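3.2 Clothing retention in the Nustevmont households

The second part of the study concerns how long printed garments remain in use after the print has begun to wear. Earlier work on household clothing has tended to treat a garment as having one working life, which ends when it is thrown away or given to another person. The interviews carried out in Nustevmont and Sarnen suggest that this account is too simple for T-shirts, sweatshirts and other items bought partly for what is written on them. Respondents often described two periods of use. In the first, the garment was worn outside the home and chosen for its design. In the second, it was kept for housework, sleep, sport or manual tasks, and the design was seldom mentioned.

The move from the first period to the second was rarely a firm decision. Most respondents could not name the month in which it took place, and several gave different answers when the question was put again in May. For this reason the analysis does not use a date of transfer. Garments are instead placed in one of 2 classes, "outer use" and "home use", according to where they were last worn.

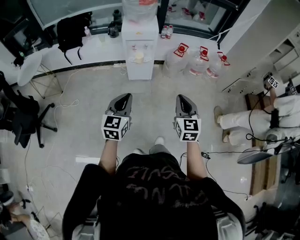
Figure 2. Black short-sleeved T-shirt with faded grey lettering across the back and shoulders.

Fading was the form of wear that respondents found easiest to accept. Holes, stretched collars and stains were given as grounds for disposal in both towns, while a pale or uneven print was more often given as a ground for keeping the garment at home. Lettering in a hand-drawn style appears to be a special case. Where the words have turned grey against a black cloth, as on the T-shirt in Figure 2, the loss of contrast may be read as part of the design, and respondents shown garments of this type disagreed on whether the print had worn at all. Such items were coded from the owner's own account, and no attempt was made to grade them by eye.

The postal survey drew roughly 3,000 replies, of which 2,000 were complete enough to be used. Replies from the Fjeld district were shorter than those from elsewhere and contained few remarks on laundering, so the district is left out of the comparison of washing habits in Section 3.3. It is retained in all other tables. The Movard wardrobe inventory, which was compiled separately, records cloth weight and fibre content but makes no note of printing method. It could therefore be used only to check the share of dark garments in the sample.

Differences between the two towns were small for outer use. For home use they were larger, and they remained after household size had been taken into account. Respondents in Sarnen more often reported passing worn garments to another member of the household before disposal, a practice considered further in Section 4.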